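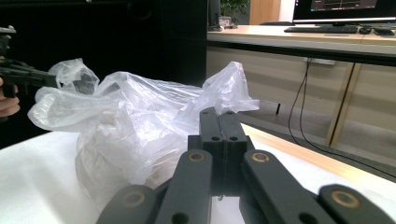 Packing Table — Bags and Bottles

Poltwood site, October. The table is used for bagging small household goods before they go on to the Lirnen store. Work starts at 19:00, after the day orders are closed.

Bags
Clear plastic with handles. Supplied by Tawfik in boxes of 2000. A bag is opened fully and set on the white table top before anything goes in. Creased bags are used as they are; torn ones are thrown out. Load limit is 80 ounces per bag.

Bottles
Clear plastic, white cap, orange-yellow liquid. Bottles are gripped by the body or the neck, never by the cap alone.
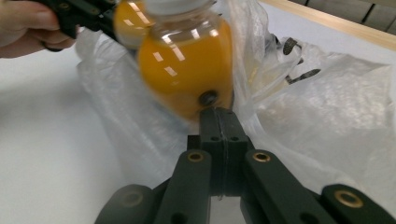

Caps are checked for tightness at the table and again at the shelf. Bottles go in first, upright, with soft goods filled in on both sides. A full bag is closed by tying the handles once — a double knot has to be cut at the other end.

Labels follow the Eseck layout and go on the outside, below the handles. Bags wait at the left end of the table until the cart is loaded.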